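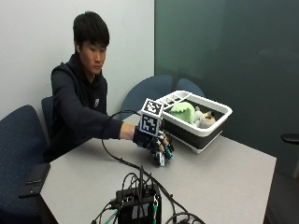
Qui sommes-nous

Bunimen est un petit studio de jeux vidéo. Nous faisons des jeux calmes, que l'on joue le soir, par petites sessions, seul ou avec un ami à côté sur le canapé.

Le studio a été fondé par Elvira Bedoya, qui avait travaillé avant comme testeuse puis comme conceptrice de niveaux. Elle est arrivée en France pour ses études et elle y est restée. Aujourd'hui nous sommes sept personnes, et le français n'est pas la langue maternelle de la plupart d'entre nous. Si vous trouvez une faute sur ce site ou dans nos jeux, nous vous remercions de nous l'écrire, nous la corrigerons volontiers.

Nos jeux

Notre premier jeu s'appelle Grarklow. Le joueur s'occupe d'un phare et de l'île qui est autour : il répare le toit, il plante des choux, il répond au courrier des marins. Le développement a duré environ quatre ans, ce qui est long pour un jeu de cette taille. Les lettres des marins sont la partie que les joueurs nous citent le plus souvent, et aussi la partie qui nous a demandé le plus de réécriture.

Plenance est notre deuxième jeu et nous y travaillons en ce moment. Il se passe dans une vallée où deux villages partagent le même moulin. On peut y jouer à deux sur la même console, chacun avec son village et ses habitudes. Une démonstration sera disponible le 17 juin, en français, en anglais et en espagnol. Les autres langues viendront plus tard.

La musique

La musique des deux jeux est composée par l'atelier Vukčević, avec lequel nous échangeons depuis le début. Les morceaux sont enregistrés avec de vrais instruments, surtout la clarinette et l'accordéon. La bande originale de Grarklow peut être écoutée depuis le menu principal du jeu.

Notre manière de travailler

Nous ne vendons pas d'objets à l'intérieur de nos jeux. Les mises à jour de Grarklow sont gratuites ; la prochaine est prévue en octobre et ajoutera un deuxième quai ainsi que la possibilité d'agrandir les textes à l'écran, que beaucoup de joueurs nous ont demandée.

Nous contacter

Pour la presse, les stages ou un problème avec une sauvegarde, veuillez utiliser le formulaire de la page Contact. Merci de préciser la console et la version du jeu. Nous lisons tous les messages, mais la réponse peut prendre plusieurs jours quand nous préparons une mise à jour.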